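Does the Planner Know When to Give Up? A Report on Retry Logic in Bin Picking
Senior Project, Cullinane Robotics Lab
Submitted 8th September

1. Why we did this

Most picking papers report a success rate and stop there. The Zondix planner, which our lab has used since July, comes with a claim that goes further. Its notes say it can score its own grasp plans well enough to decide whether to try, try again from a new angle, or skip the object and move on. If that were true it would save a lot of arm time. We did not believe it when we started, and we only partly believe it now.

Our setup is the lab's KUKA arm over a metal bin with sloped sides. The bin is clamped to the table, and tape marks on the table let us check by eye that things have not shifted between sessions. Objects are everyday things and fake food, picked to be awkward in different ways: long handles, hollow shells, bunches, small parts that end up against a wall. 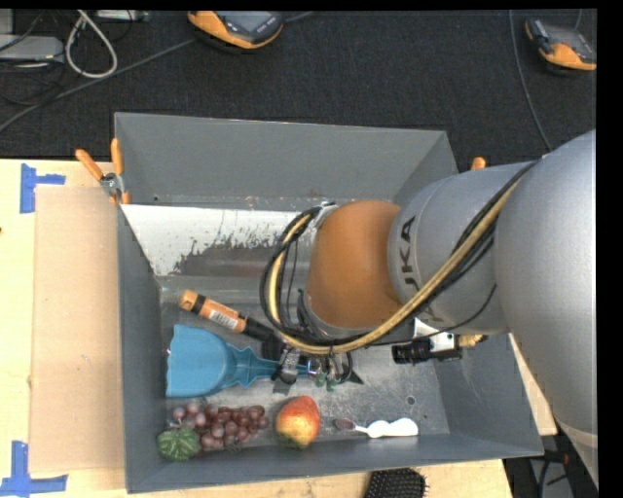
Page 4

The software has three parts. Sturo takes the camera data and returns a rough shape for each object it finds. Zondix takes those shapes and produces a ranked list of grasps, each with a confidence score. Wundis is our own script. It runs the top grasp, logs the result, and applies the retry rule. The rule is simple. If a grasp fails, Wundis asks for a new plan, up to 2 retries. If the new score is lower than the old one by more than a set margin, the object is skipped.

2. What the score measures

This section took us the longest to write, and we are still not happy with it. The score is described as a "likelihood of success." We think it is closer to a measure of how well the gripper fits the shape Sturo sends over. Those are different things. When Sturo gets the shape wrong, Zondix can fit a very nice grasp to an object that does not exist.

The shiny wall of the bin is the clearest case. It reflects the gripper and whatever is near it, and Sturo sometimes treats the reflection as a surface. The planner then either avoids a perfectly good approach or, worse, proposes a grasp on the reflection with a high score. We masked the wall in software, which removed the false objects. It also removed real points from anything leaning on that wall, so we can't call it a fix.
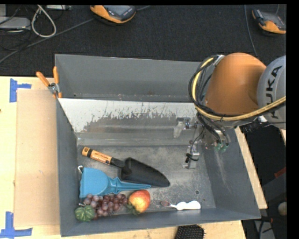 Objects lying close together gave us the second problem. Sturo likes to merge them. A handle resting across a bunch of grapes comes back as one lump, and the planner aims for the middle of the lump. The score for these grasps was often higher than for a single object in the open, presumably because a big lump offers more places to close the fingers. A score that goes up as the scene gets harder to read should not be driving a retry rule.

3. Do the retries help?

Sometimes. We replayed 1,000 logged plans offline, with the same input each time and only the random seed changed. The ranking at the top of the list was not stable. A "new" plan after a failure was often the old plan moved over a little, and it would be expected to fail in the same way. The skip rule rarely fired for the reason we wrote it. More often it fired because the seed happened to give a lower score.

We then added a check to Wundis that throws out any retry too close to the failed grasp. Retries became more varied. Whether they became better is harder to say, and we would rather not put a percentage on it from one bin and one set of objects.

4. Limits

We placed the objects by hand, and after a few weeks we knew which layouts the planner liked. That is a real source of bias. A person outside the group should have done the placing. We also changed the mask and the retry check in the same week, which means their effects are mixed together in the later logs.

We never tested the gripper's own closing sensor as a replacement for the score. The data was being saved the whole time and we did not look at it until the last 5 days.

5. Next steps

Whoever takes this over should start with the merging problem in Sturo and leave the Zondix settings alone until that is done. The Wundis logs are on the lab drive, with the seeds saved next to each plan. The older ones use a different column order, and the note explaining it is in the same folder.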